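4.2 Training with tilted viewpoints

Most grasping policies we know of learn from a head camera that sits level, and they lose their footing as soon as the view rolls even a little. We wanted to see how far a single policy could get if level views were never promised to it in the first place. Each episode in the Drorik simulator therefore draws a new roll and pitch for the body camera, and the policy has to work out for itself which way the floor runs. We collected 2890 episodes this way. Of these, 800 were held out for testing and never touched during tuning.

Figure 3(a) gives a good idea of how strong the tilt can be. Walls, window bars and panel trim all run on the diagonal, and the white right arm has brought its gripper up close to a small dark blue object at the foot of the trim. The black-and-white left arm stays upright in front of the gray wall.

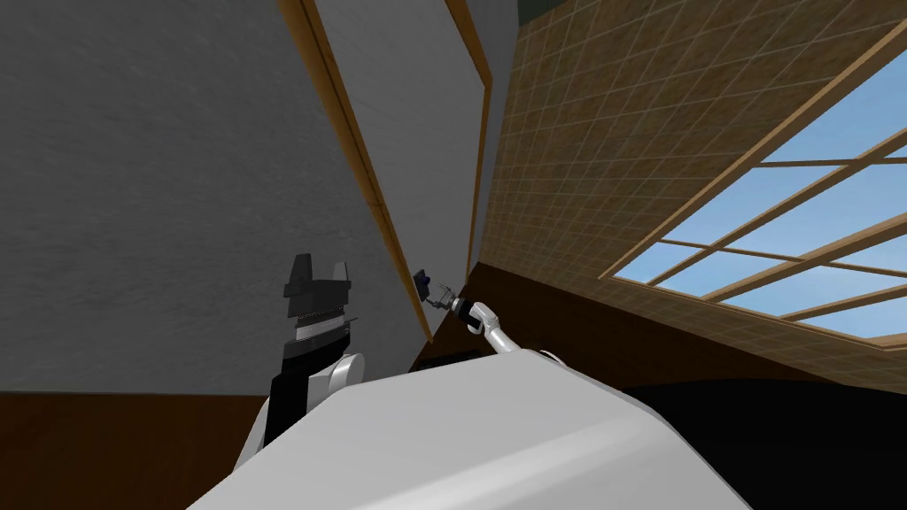
4.3 Adding the wrist view

The body camera alone was enough for the approach, but the last stretch of the motion was where we lost most of our grasps. From that distance the target covers very few pixels, and the gripper often hides part of it. We added a second input stream from the wrist and trained both encoders together from scratch, with the same optimizer settings as the Kragh baseline.

The effect surprised us, and we are still excited about it! With the wrist stream switched on, grasp success on the held-out set rose by 13 percentage points, and the gain was largest in the episodes with the steepest roll. We had expected the two views to pull against each other, given that they rarely agree about where "up" is. Instead the network seems to lean on the body view to get near the target and on the wrist view to close.

In Figure 3(b) the wrist view has a dark blue sphere held from below between the two gray fingers, with the flat facets of its outline easy to make out. We kept all meshes this coarse on purpose. Rendering stays cheap, and a batch of 1000 steps fits on one card. Note also how much of the background is taken up by the black slab and the pale surface, which give the encoder long straight edges to work with even when no wall or window is in sight.

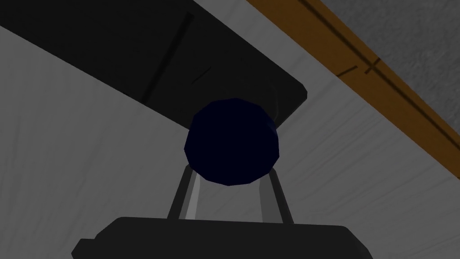

4.4 Limits

All results so far are in simulation. The Covalham test rooms use one lighting setup, and we have not tried clutter or soft objects. Wrist frames were rendered without motion blur, and we expect some drop once it is added.

Related items
Prerero: a small benchmark for two-arm reaching
Camera roll and grasp success in the Covalham rooms
Notes on the Kragh baseline, July update
Drorik simulator: release notes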